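La cama como mesa de trabajo: guardar el acolchado de invierno en un dormitorio pequeño

El cambio de temporada en una vivienda con poco armario se decide casi siempre sobre el colchón. Es la única superficie horizontal de tamaño suficiente, está a una altura razonable y admite que se extienda una prenda con las mangas abiertas. En marzo, cuando los abrigos dejan de usarse a diario y las mantas todavía no sobran, coinciden en ella ropa de calle, ropa de cama y lo que haya quedado sin clasificar desde el otoño.

Titilayo Okeke lleva la sección de textil doméstico del taller Istitz, dedicado a la reparación y el lavado de prendas con relleno. Su método para dormitorios pequeños parte de una regla de superficie: la cama se deja hecha, con la funda nórdica estirada, y se trabaja desde los pies. La cabecera queda reservada a almohadas y mantas plegadas. Las prendas exteriores no pasan de la mitad del colchón.

«La funda se lava a 40 grados y el abrigo, casi nunca», explica Okeke. «Si los dos van a estar en contacto, prefiero que la suciedad se quede en la pieza que puedo meter en la lavadora esa misma tarde».

El anorak acolchado es el artículo que más problemas plantea. Tiene mucho volumen y poco peso, el tejido exterior suele ser resbaladizo y cualquier pliegue tiende a abrirse en cuanto se retira la mano. El procedimiento de Istitz es sencillo. Se cierra la cremallera hasta arriba, se vacían los bolsillos y se coloca la prenda boca abajo. Las mangas se cruzan sobre la espalda sin tensarlas. Después se dobla el bajo hacia el cuello, en 2 tramos si la prenda es corta y en 3 si llega a la rodilla, y se deja reposar el bulto unos minutos para que expulse el aire por las costuras.

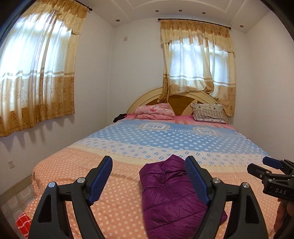
La compresión admite más discusión. Las bolsas de vacío reducen el volumen de forma drástica, pero un relleno aplastado durante meses recupera mal su espesor, y en la pluma el efecto puede ser permanente. Okeke recomienda cajas de tela transpirable con la prenda arriba del todo y sin peso encima. El modelo que utiliza el taller, el Pruvside, tiene una tapa de malla y un fondo rígido. Caben 4 anoraks de adulto, aunque en la práctica se llena con tres.

Las mantas y los edredones siguen otra lógica. Soportan mejor el apilado y conviene plegarlos con el estampado hacia dentro, sobre todo si el color es vivo y el armario recibe luz. Las fundas con bandas de distintos tonos se doblan siguiendo la línea de cambio, que sirve de guía y evita medir. Los remates de encaje de las almohadas se protegen girándolos hacia el interior de la funda antes de guardarlas; en la lavadora, siempre dentro de una bolsa de red.

Queda el cabecero. En los modelos tapizados o con piezas insertadas, el polvo se deposita en las juntas y vuelve a la ropa de cama limpia. Un cepillo de cerdas blandas pasado en seco, de arriba abajo, basta para el mantenimiento. Debe hacerse antes de cambiar las sábanas.

El etiquetado es la parte que más se abandona. Istitz emplea tarjetas de cartulina Fendeo con tres datos: contenido, mes de guardado y último lavado. La numeración interna del taller va ya por la ficha 3878, lo que da una idea de la rotación. En casa resulta suficiente una tarjeta por caja, sujeta al asa y no pegada a la tapa, ya que las tapas se intercambian.

Sobre los antipolillas, el taller utiliza bloques de cedro Devadiga, lijados una vez por temporada para reactivar el olor. No se colocan en contacto con tejidos claros. En los acolchados sintéticos pueden omitirse, salvo que compartan caja con lana.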